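Doze minutos

O Avram fecha às dez. São dez menos doze e a Tomomi Kikuchi ainda vai na rampa, a mala aberta, o guarda-chuva a bater-lhe na perna. Não choveu. Trouxe-o na mesma.

A lista é curta. Batatas fritas, do saco amarelo. Pilhas. Qualquer coisa verde, escreveu a Štěpánka Kollár, e sublinhou o verde, como se isso ajudasse.

Entra. Luz branca, chão limpo de mais. Um cesto da pilha, o de cima vem agarrado ao de baixo, puxa, puxa outra vez, leva os dois. Larga um. Onde estão as pilhas. No mês de Agosto mudaram tudo de sítio e ela nunca mais se entendeu com a loja, o leite onde era o pão, o pão sabe-se lá.

Toca o telefone.

"Estás aí?"

"Estou aqui."

"Traz três sacos. Vem o meu irmão."

"Tinhas dito um."

"Tinha dito um antes do meu irmão."

Desliga. Corredor dos aperitivos, ao fundo, passa as bolachas, passa o chá Bernora que a mãe bebia e que agora custa mais de 12 euros, uma vergonha. O autocarro para Hestovville, o 359, sai às dez e cinco. O seguinte só quase à meia noite. Pensa nisso e anda mais depressa, o cesto a bater no joelho, azul, de plastico, com aquela asa fininha que se crava nos dedos.

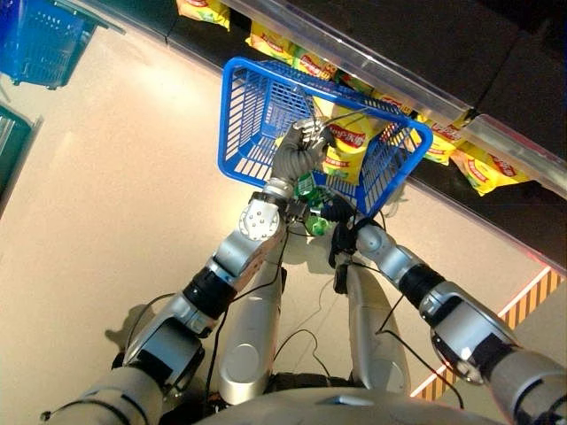
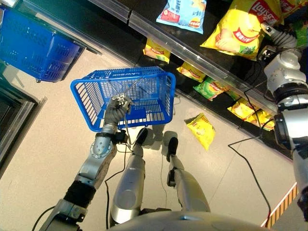
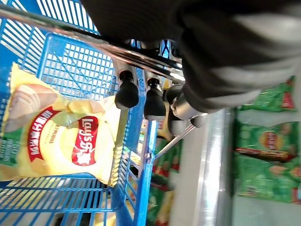
Dois sacos amarelos. Falta o terceiro e na prateleira já não há, ou há e está lá atrás, onde o braço não chega. Põe-se em bicos de pés. Toca no plástico com a ponta das unhas, ouve-o estalar, foge-lhe. Outra vez. Nada.

Uma voz no altifalante diz que a loja vai encerrar. Diz outra vez, mais devagar.

O irmão que coma azeitonas.

Na caixa há uma pessoa à frente dela, com moedas. Conta as moedas, perde-se, recomeça. A Tomomi olha para o relógio, para a porta, para o cartaz da Irneo que promete um frigorífico por 587 e não diz se é com entrega. Pousa o cesto no chão. Torna a pegar nele. As pilhas! Esqueceu-se das pilhas, e do verde também.

"São só estes?", pergunta a rapariga.

"São."

Corre. Os sacos debaixo do braço, a fazer barulho de fogueira, a mala ainda aberta, o guarda-chuva na loja, encostado à caixa, vê-o pelo vidro quando ja está do outro lado da rua. O 359 vem a dobrar a esquina. Levanta a mão com os sacos e tudo.

O motorista abre a porta.

"Cuidado com isso", diz ele, "que chega tudo em migalhas."

Ela senta-se, pousa os sacos no colo e liga à Štěpánka para lhe perguntar se uma alface conta.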